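Handling trials paused at Hiritberg after gripper fault

Trials of a two-armed sorting rig at the Hiritberg maintenance workshop were stopped for almost 90 minutes one morning in December after a gripper failed to open on command. No one was hurt and nothing was damaged beyond a rubber finger pad.

The rig, built by Pudisska with arms controlled by Drarketti software, is being tried out on small lockout hardware: padlocks, keys and similar items that come back from site in mixed boxes and have to be matched up before they go out again.

The fault came shortly before 10am. One gripper closed on the shackle of a padlock, lifted it and then stayed shut when told to let go. The software read the finger position as open and moved the arm on to its next pick, with the lock still held. It struck the worktop twice before Anika Castellanos, the technician on shift, pressed the stop button.

"The arm thought it had put the thing down," she said. "Everything on the screen was green. I only stopped it because I could hear it knocking."

The cause was traced to a worn connector on the finger motor, which had been dropping its signal when the wrist turned past a certain angle. Fault code 2102 had been logged three times the week before but was set as a notice, so it did not halt the arm. It has now been changed to a full stop.

Alaric Pennington, who looks after the trial for the workshop, said the wear should have been found at the last service. The cable on the second arm has been checked as well and was sound.

Work has started again at reduced speed, with 2 changes to the daily routine.

Changes now in force

1. Each gripper is opened and closed by hand command before the first pick, and the operator watches the fingers, not the screen. Red safety padlocks with their keys are used for the sorting runs, set out on the marble-patterned worktop.

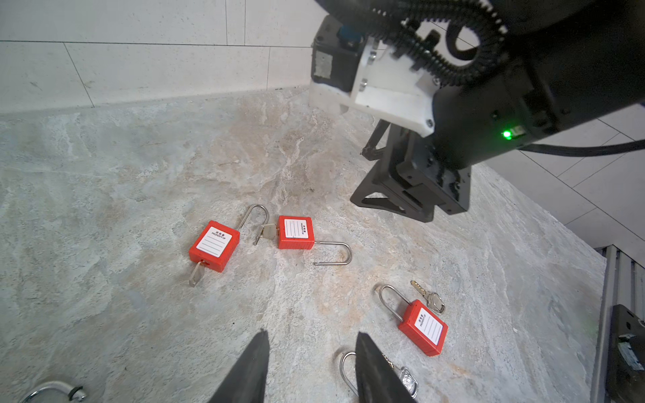

2. The wrist is turned through its full range once a shift with the gripper empty. Any code logged during the turn is reported to Szabo, the service contractor, before work goes on.

The reduced speed will stay in place until the new connectors have been fitted to both arms. Pudisska has been sent the logs.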